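Replacing the Horizontal Cabling on the Second Floor of Kubiak Hall
Student project report, Network Infrastructure course, Vikenham College
Witold Piątek
Submitted Wed 15 September

1. Background

The second floor of Kubiak Hall was wired with Category 5e cable when the building was converted to teaching space. The runs had been added to several times and the labels at the wall plates no longer matched the patch panel in the closet. The college planned to install new access points and switches that support 10-gigabit uplinks to the desk, and the old cable was not rated for that over the longer runs.

The project was to pull new Category 6A unshielded cable to every outlet on the floor, terminate both ends, test each permanent link and hand over a set of records. Work on site started in January. The college electrician handled anything above the ceiling that involved power. Everything else was done by students in the course, working in pairs.

2. Scope and budget

The floor plan called for 43 links, all ending at one patch panel position in the closet at the east end. No link was to be longer than 90 meters, the usual limit for a permanent link. The budget for materials was $4,000, not counting the rack, which was already in place. We ordered 4,000 feet of cable on reels and had one part reel left over at the end.

Jacks were the Hindska toolless type in white. They cost more per piece than punch-down jacks. We chose them after a trial in the classroom in which each pair terminated both kinds. The toolless jacks took less practice, and the pair untwist was shorter on most of the samples we cut open afterward.

3. Method

The routes were walked first with a tape and the ceiling tiles lifted at each corner. Two routes on the drawing could not be used. One crossed a duct that had been moved since the drawing was made, and the other ran alongside a lighting circuit for most of its length. Both were moved to the corridor side, which added some length but kept them under the limit.

Cable was pulled in bundles of six or fewer. Pulling was done by hand, with one person feeding and one receiving. We used hook-and-loop straps in place of nylon ties. Minimum bend radius was taken as four times the cable diameter, and we cut a plywood curve to that size and held it against the corners in the tray to check them.

Each end was labeled before it was cut. The label format was closet, panel, port, then room number. A second label was put on the cable behind the wall plate so that it could still be identified if the plate was replaced.
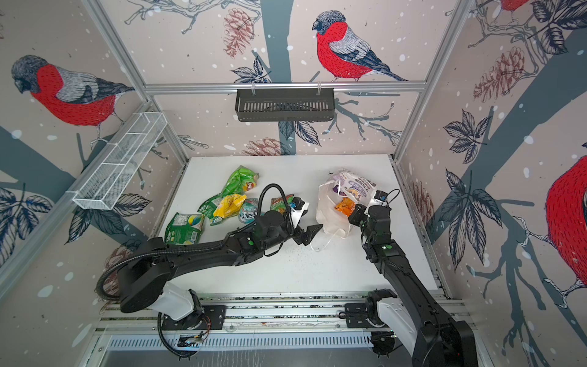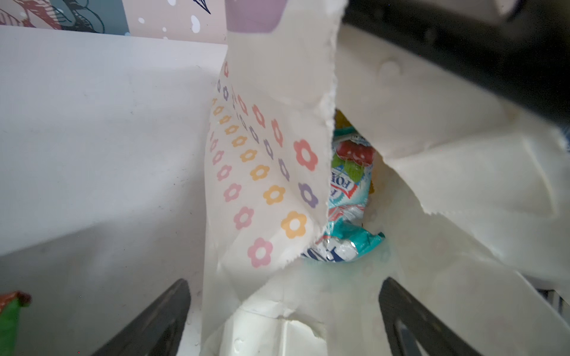 Figures 1 and 2. Gripper fingers and white bags.

4. Testing

All links were tested with an Ekeck field tester borrowed from the college IT department. The tester was set to the permanent link limit for Category 6A and swept to 500 MHz. The reference was set each morning. Results were saved under the same name as the cable label and copied to the shared folder at the end of the session.

The main values we looked at were:

Wire map
Length
Insertion loss
Near-end crosstalk
Return loss
DC resistance unbalance

We did not test alien crosstalk. It takes a long time to do properly and the tester we had was not equipped for it. This is a gap in the records and is listed again in section 6.

5. Results

On the first test 38 links passed and five failed. The failures were as follows.

One had a wire map fault, a split pair at the wall end. It was re-terminated and passed.

Three failed near-end crosstalk, all by small margins and all above 350 MHz. The tester placed the fault at the panel end in each case. When the jacks were opened, the jacket had been stripped back too far and the pairs had loosened behind the cap. These three were made on the same afternoon by the same pair of students, of which I was one. New jacks were fitted and all three passed.

The last failed return loss near the middle of the run. The cable had been kinked where it came over a beam and was then pulled straight. Re-terminating made no difference, so the run was pulled again from the reel. This took most of a day.

After repair all links passed. The weakest margins were on the short runs to the rooms next to the closet. We had expected the long ones to be worst. Our instructor pointed out that on a short link the reflections and crosstalk from the far connector come back with little loss, and the numbers fit that.

6. Problems and open items

The closet was shared with another trade for two weeks and we lost three sessions. The schedule should have had spare time in it for this.

The panel drawing was changed twice after labels had been printed. About a third of the labels had to be done again. Printing them on the day would have been better.

Alien crosstalk has not been measured. If the links are run at 10 gigabits, a sample should be tested first, starting with the fullest bundles.

The old cable is still in the ceiling. It is disconnected at both ends and tagged, but removing it was outside the scope of the project.

7. Records handed over

Test results for all links, marked-up floor plan, panel schedule, and a list of leftover materials with the shelf location in the store room.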